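I nearly didn't go. It was drizzling, the bus was late, and I'd already spent most of April telling people I was going to have a quiet month. But Tươi Võ had put my name down for the Domura open day without really asking (she does this) and there was a promise of cake, so off I went.

Domura, if you haven't come across them, are a small outfit trying to teach machines to do housework. Washing, folding, making the bed, all the stuff I'd happily hand over tomorrow. They share a building with Kesine, who make motors or possibly parts of motors, I never quite got to the bottom of it. You sign in at the front desk, get a sticker with your name on, and then get sent up four flights of stairs because the lift is for deliveries.

I'd been expecting a big shiny robot doing party tricks. There was one downstairs, to be fair, called Kang, which picked up beanbags and dropped them into a bucket, and the children loved it. I watched it for a good ten minutes myself! But the bit I keep thinking about was upstairs in the flat, where the teaching gets done, and the teaching is done by people. You take a gripper in each hand, like a pair of very chunky pistols, and do the job yourself with the black fingers instead of your own. All of that gets recorded, and the robot learns from it later on.

Sverre Nordin was looking after our group. He's been with them for 3 years and has the patience of somebody who has explained the same thing to visitors all morning. His advice for handling cloth was to go for the corners, keep your elbows loose and stop looking at your hands. I managed the first of those.

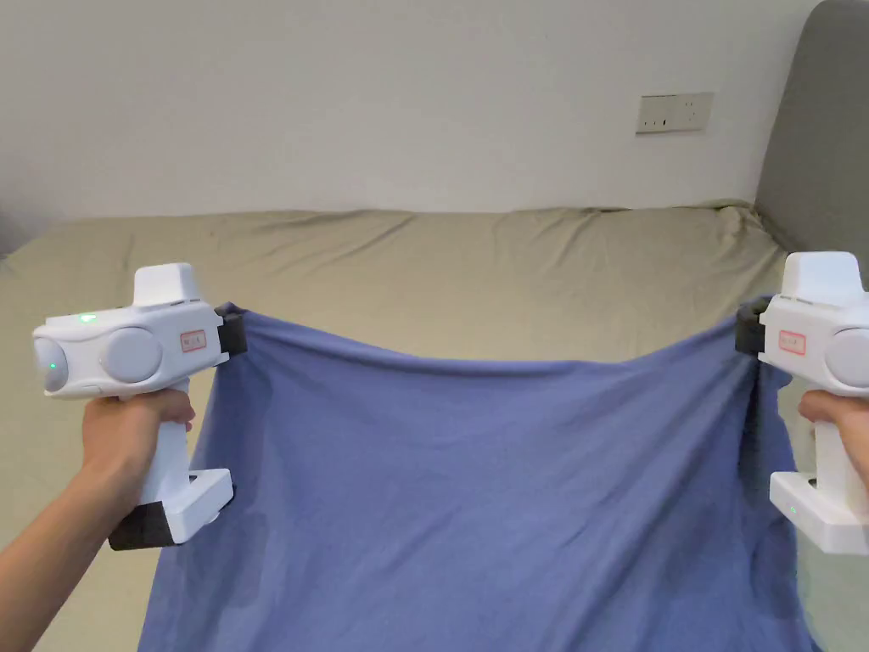
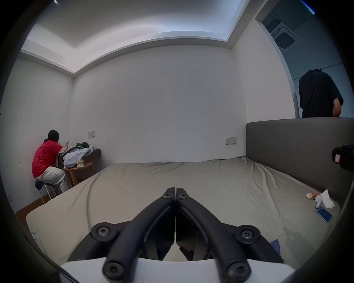 Page last changed: Dec 29, 2024

It's so much harder than it looks. You know how you shake out a sheet or a pillowcase without thinking, a sort of flick and it's flat? Well, you can't feel anything through the grippers. You squeeze, and you hope you've got hold of one layer and not two, and then you lift and find out. My first go ended up on the floor. My second go was what I'd call a fold and what Sverre called "a start". Tươi, annoyingly, was good at it straight away and got a little round of applause from the couple behind us.

Somebody asked how many times a job has to be done before a robot gets the hang of it. Sverre said they'd like 500 goes at each one, done by lots of different people, and that untidy attempts are useful too so long as you finish them. I felt a bit better about my second go after that. He also said a good helper gets through roughly 60 in a day before their wrists start complaining, and I can well believe it, mine were grumbling after five minutes.

What I liked was how ordinary it all was. I'd pictured a lab with white coats and a lot of glass, and it's a bed with a rumpled sheet on it, and a pile of clothes heaped on a little round table in the corner, same as at mine. I asked if they tidied up between goes and was told no, the mess is what they want. I may use that line at home.

We had a quick look at the next project as well, which goes by the name of Bundirum and is all about sorting socks into pairs. It wasn't switched on, so I can't tell you if it's any good, but I have a carrier bag of odd ones they are very welcome to borrow.

The cake was lemon and there was plenty of it. If they run another day I'd say go, and wear a top with sleeves you can push up, and try to get upstairs early while the queue for the grippers is short. Tươi has already asked them about coming back as a helper. I've said I'll think about it once my wrists have forgiven me.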